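Valeriano Salcedo lleva seis años trabajando con brazos robóticos, y los últimos dos los ha pasado en el taller que la empresa Rerncombe tiene en Plestano. Cuando le propuse hablar de la avería de noviembre, aceptó con una condición: que no lo contara como una historia de héroes. «Fue un fallo pequeño y lo tratamos mal durante varios días», me dijo antes de sentarse.

El proyecto se llama Ilter y consiste en que dos brazos aprendan tareas de oficina sobre una mesa: coger, colocar, sujetar papeles. En la repetición 489 de una misma serie, el brazo derecho no se detuvo donde debía. La pinza bajó unos milímetros más de lo previsto, apretó contra el tablero y siguió empujando.

«Lo primero que oí fue el motor», recuerda Salcedo. «Un sonido más grave, como cuando uno carga demasiado peso. El programa decía que todo estaba bien. Las luces estaban verdes. Por eso tardé en pulsar la parada.»

¿Cuánto tardó? «Ocho segundos. Lo sé por el registro. Parece poco, pero con una mano debajo es muchísimo tiempo.» No había ninguna mano debajo. Una compañera suya había retirado la suya un momento antes, después de enderezar una hoja, y él todavía habla de ese detalle con incomodidad.

Desde entonces han repetido muchas veces el trabajo con el brazo derecho, que es el que falló.
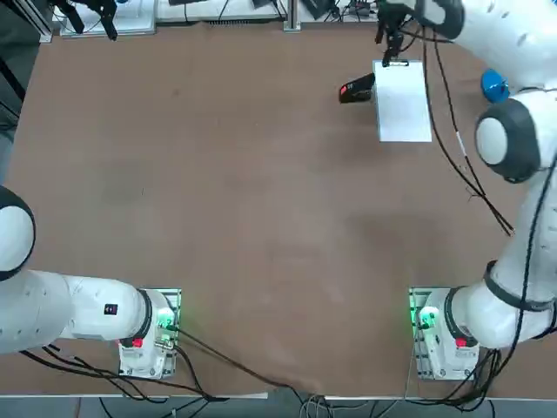
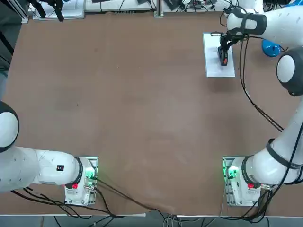

*La mesa del proyecto Ilter, en Plestano, con la pinza derecha en la zona del fondo. En la primera foto, debajo de ella está el portapapeles; en la segunda, una hoja blanca.*

La causa no apareció enseguida. Primero sospecharon del programa, que se llama Quan y que calcula la altura de la pinza. Lo revisaron línea por línea y no encontraron nada. Después cambiaron un sensor que estaba sano. «Ahí perdimos tiempo y también un poco de confianza entre nosotros», admite.

El problema estaba en un cable. Al estirarse el brazo hacia el fondo de la mesa, el cable tiraba de su conector y la señal de fuerza se perdía durante un instante. El sistema, en vez de pararse, conservaba el último valor recibido – y ese valor era correcto, pero viejo.

«Para mí, el cable no es lo grave», dice Salcedo. «Los cables se gastan. Lo grave es que una señal perdida se interpretaba como una señal buena. Eso lo habíamos decidido nosotros, para que la máquina no se parara tantas veces.»

Ahora cualquier interrupción de la señal detiene los dos brazos. También está prohibido acercar las manos a la mesa con los motores activos, aunque sea para mover un papel. La nueva regla hace el trabajo más lento, y no todos en el equipo están contentos. Él tampoco lo está siempre.

Le pregunto si volvería a fiarse de una luz verde. Piensa un poco. «La miro, claro. Pero esa luz me dice que hay corriente. Del resto me ocupo yo, con el dedo cerca del botón.»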